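Bench Skills, Session 4: Funnels, Flasks and Racks
Instructor: Ximena Benítez

Last week we covered labels and waste. Today is transfers. Set out your flask, funnel, beaker and rack before you put anything in the beaker. The funnel should sit in the neck without being pushed - a jammed funnel traps air and the liquid backs up.

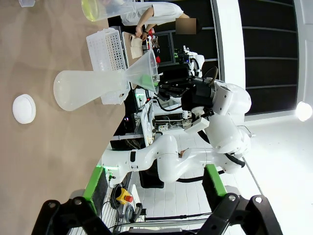
Pour slowly and stop when the funnel is half full. Let it drain, then go on. Keep lids flat on the bench, away from the edge. Small cups are for leftovers only, and they get emptied before you leave.

Rinse plastic funnels two times with 10 mL of water and stand them in the rack, spout down. Don't wipe the inside with paper towels.

For next session: read the Clavside handout on volume marks and answer the first 4 problems.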